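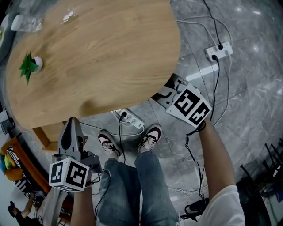
How do you get a small grant for a youth job program when you don't have a grant writer?

Pick one funder, ask for one thing, and keep the whole application under 1,000 words. Most small youth groups can get that done in two evenings if the paperwork is already in a folder.

Quick version below. Wrote this up after our second round with the Grenon fund, so some of it is specific to them, but the order works for most small funders.

Before you start

Get these in one folder, paper or computer, whatever:

Your nonprofit letter, or the letter from your fiscal sponsor. We're under Skovetti Neighborhood Services, so we use theirs.
Last year's budget, one page.
A list of your board with phone numbers.
Two letters from people who know the program. Ask early. People are slow, and summer is the worst.

Step 1. Call first

Really. Call the office and ask if a summer job program for 16 to 19 year olds is something they pay for. Five minutes. We skipped this once and wrote a whole application to a fund that only did equipment.

Ask the smallest and largest amount they gave last time. Write it down. Ask if they pay up front or pay you back, too. Pay-you-back grants are rough on a small group — you need the cash sitting there already.

Step 2. Pick the one thing

Not "support for our youth program." Too big. Ours was bus passes and work shoes for the kids starting jobs in June. Total $2,000. Easy to picture, easy to add up.

If you need five things, pick the one that stops kids from showing up at work. Save the rest for the next funder.

Step 3. Write the need part

One paragraph. Where your kids live, what gets in the way. Use your own sign-in sheets before you go looking for national numbers. We wrote that the Sultholm side of town has no bus after 9 pm and the closing shifts end later than that. That was most of the paragraph.

Don't put in a kid's name or story without a signed OK from the kid and a parent. Get it in writing even if the mom says its fine on the phone.

Step 4. Budget

Table with three columns: item, cost, who pays. Ours had two lines from Grenon and one from us.

Bus passes, $1,600, Grenon
Work shoes, $400, Grenon
Staff time, no charge, Skovetti

Add it up twice. Then have someone else add it. The total has to match the number on the cover page, and you'd be suprised how often it doesn't after a late change.

Step 5. Say how you'll know

Keep it small. How many kids start, how many are still working after 2 months. If you can't track it with a clipboard and a phone, don't promise it. You'll have to report on every word of this later.

Step 6. Send it early

Day before, at least. The Mujić Foundation's online form logged us out at 11:40 pm and everything typed in the boxes was gone. Write it in a seperate document and paste.

After

Got it? Thank-you note that week. Start a receipt envelope the same day — shoes especially, stores won't reprint those.

Didn't get it? Call and ask what was missing. Write the answer on the front of the folder for next time.

Report form and sample budget are on the downloads page.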